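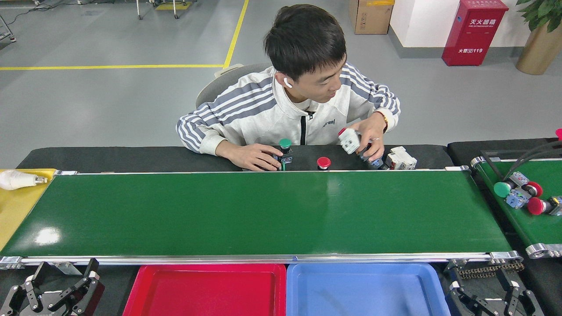
**Flallport Switch & Panel** · @flallport_bench · Friday, March 20, 2026

Push-button day at the bench. Green caps, red mushroom heads, contact blocks. If you have ever slapped a big red button in a moment of panic, somebody sat at a table like this one and put it together for you. You're welcome.

**2/**
A push button looks like one thing. It is at least three: the cap you hit, the body it sits in, and the contact block on the back that does the work and gets none of the credit. The cap gets the photos. The block gets a part number.

**3/**
This order is for the Ivby bottling line. 800 buttons. They asked for 800 in January, changed it to "whatever fits in the crate" in February, and then went back to 800. I have kept all three emails. I may frame the middle one.

**4/**
Assembly tip for the two people who asked: body in one hand, block in the other, line it up BEFORE you push. A block that goes on crooked will click just as cheerfully as one that goes on straight. The click is a liar.

**5/**
Yes, you can clip the white blocks together in pairs first and save yourself some fiddling later. Yes, there is a faction here that considers this cheating. The faction is slower.

**6/**
The red mushroom head is everybody's favorite to build and everybody's least favorite to store. It rolls. Stand it on the table and it behaves. Lay it on its side and you will be meeting it again under the radiator.

**7/**
Black tabletop, by the way. Great for finding white contact blocks. Terrible for finding small dark screws, which is why I now own a magnet on a stick and a bad knee.

**8/**
Somebody will ask whether green means go. On the Ivby panels green means start, red means stop, and a laminated card taped next to them says PRESS GREEN TO START, in case the 100 years of precedent didn't take.

**9/**
Our box label for the mixed kit is Presalen 3022. I do not know what a Presalen is. I've asked. The answer was "it's what we call the 3022" – and that was the end of the meeting.

**10/**
Neagu, who make our crates, would like it known that the new dividers are the right size this time. I'd like it known that I'll believe it when a mushroom head goes in without being reasoned with.

**11/**
Earbud policy, since it comes up every week: one ear is fine, and what you listen to is your own business. If you hum, it becomes ours.

**12/**
Crates go out in May. Until then it's body, block, cap, body, block, cap – and a short break to look for whatever just hit the floor.

**13/**
It was a green one. Found it in my shoe.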